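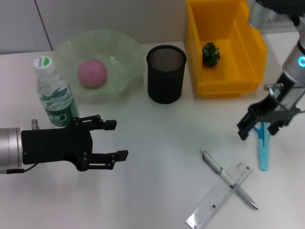
Left gripper open beside the bottle, right gripper over the scissors. Head camera view.

Ticket: Left gripper opens less after change of controller
Opened by: Kimutai Kariuki
Assigned to: Hongjun Zhong
Status: waiting for second test

Description of the problem
We are comparing two controllers, Pikska and Ogola, on the same pair of arms. With Pikska both grippers open to the full width. With Ogola the right one is correct, but the left one stops before the end and reports "position reached". The bottle can still enter between the fingers, but the margin is small and in 4 of 9 trials the finger pushed it away.

What I have tried
1. Restarted the controller. No change.
2. Made the zero position again with the fingers closed. No change.
3. Reduced the closing speed to 50 percent. The bottle is pushed more softly, but the opening is the same.
4. Checked that the cable below the left wrist does not pull when the arm is extended. It is free.

The pen and the ruler I did not test yet, I wish to solve the opening first.

Reply, Hongjun Zhong
Thank you for the clear list. Please send me the limits file for both sides. In Ogola each arm has its own file, and the left one is sometimes copied from an older gripper with a shorter stroke. Please do not change the force setting for the moment.

Reply, Kimutai Kariuki
Both files are attached. You are right, the maximum value is different on the left. I have put the value from the right side, and now the left gripper opens fully. I made 5 trials with the bottle and it was not pushed.

One question remains. After a restart the old value comes back. Is there a command to save it permanently, or must Sorin Angelovski do it from the administrator account?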